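How to Hone and Strop a Straight Razor at Home

Posted January 8, 2023

A straight razor that pulls at the hair is either dull or was never fully sharp to begin with. Many razors sold as ready to shave leave the factory with an edge that will cut paper and not much more. You can fix this yourself with two stones, a strop and some patience. The steps below are for a plain carbon steel blade with no chips. If the edge has a chip you can feel with a fingernail, send it out to be reground first.

What you need

A 1000 grit stone for setting the bevel
A finer finishing stone
A leather strop, hanging or mounted on a block
Electrical tape
A small spray bottle of water
A towel

I use a Helleo 1000 stone and a Tramow hanging strop. Other makes will work as long as the stone is flat. Check it with a steel ruler held on edge against a window. If you see light under the middle, the stone is dished and needs to be lapped before it goes near a razor.

Set up your work space

Work on a table at a height where your elbows hang naturally. The stone must not slide. A folded damp towel underneath is enough for most stones, and a rubber mat is better. Keep the strop in another spot so that no grit from the stone gets on the leather. A single speck can scratch the edge every time you pass over it.

Clear more space than you think you will need, and put everything small up off the table before you start.
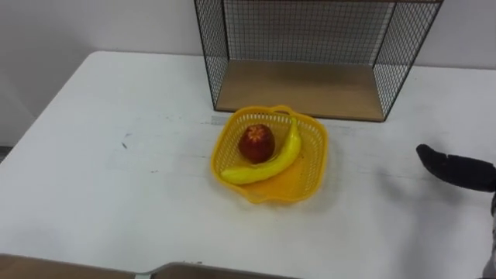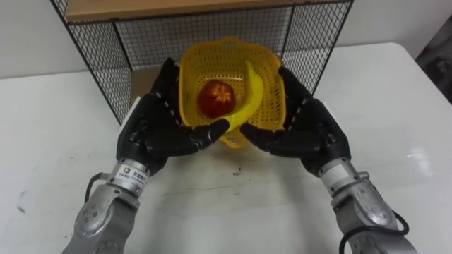
White tabletop with a black wire mesh unit at the back

Setting the bevel

Put one layer of electrical tape along the spine. This protects the spine from wear and keeps both sides even. Wet the stone. Soak it first only if the maker says to, as some stones crack when they are left in water.

Lay the razor flat with the spine and the edge both touching the stone. Push it away from you, edge first, in a slight diagonal so that the whole blade gets used from heel to toe. At the far end, roll the razor over on its spine, never on its edge, and pull it back. Use only the weight of the blade and a little finger pressure.

Do this in sets and rinse the stone when it starts to look gray. After each set, wipe the blade and try it on the hair of your forearm. When it cuts hair at skin level along its full length, the bevel is set. This stage takes the longest. If the heel cuts and the toe does not, keep going. Moving on too early is the most common reason for a bad shave later.

Finishing

Replace the tape, because the old piece will be worn through in places. Move to the finishing stone and use the same stroke with less pressure. You should see the scratches from the first stone fade into an even polish. Use a magnifier if you have one – the scratches closest to the edge are the ones that matter.

The Peng finishing stone I started with was slow, and I got impatient with it and pressed harder. That left me with a rough edge and I had to go back to the bevel. Light strokes take more time but you only do them once.

When you are done, remove the tape, clean off any glue with rubbing alcohol and dry the razor, including the pivot.

Stropping

Hang the strop from a solid hook and pull it tight. If it sags, the leather curls around the edge and rounds it off.

Stropping goes the other way from honing. The spine leads and the edge trails. Lay the razor flat, draw it along the leather, and stop before you lift or turn anything. Roll it over on the spine and come back. Go slowly for the first few weeks. Speed does nothing for the edge, and most nicks in a strop come from turning the blade too soon.

Strop before every shave. If your strop has a linen side, use that first and then the leather. Wipe the leather with a clean palm before you begin.

The test shave

Prepare your face as usual with hot water, soap or cream, and a brush. I use Koltance cream but any good lather will do. Try one cheek with the grain. If the razor pulls, stop and strop again. If it still pulls, go back to the finishing stone. A razor that skips over hairs completely needs the 1000 again.

How often to hone

With regular stropping, a good edge should last for months. I honed mine in September and it is only now starting to drag a little on the chin. Rinse and dry the blade after each use and put a thin coat of mineral oil on it if you won't be shaving for a week or more. Keep it out of the bathroom if the room stays damp.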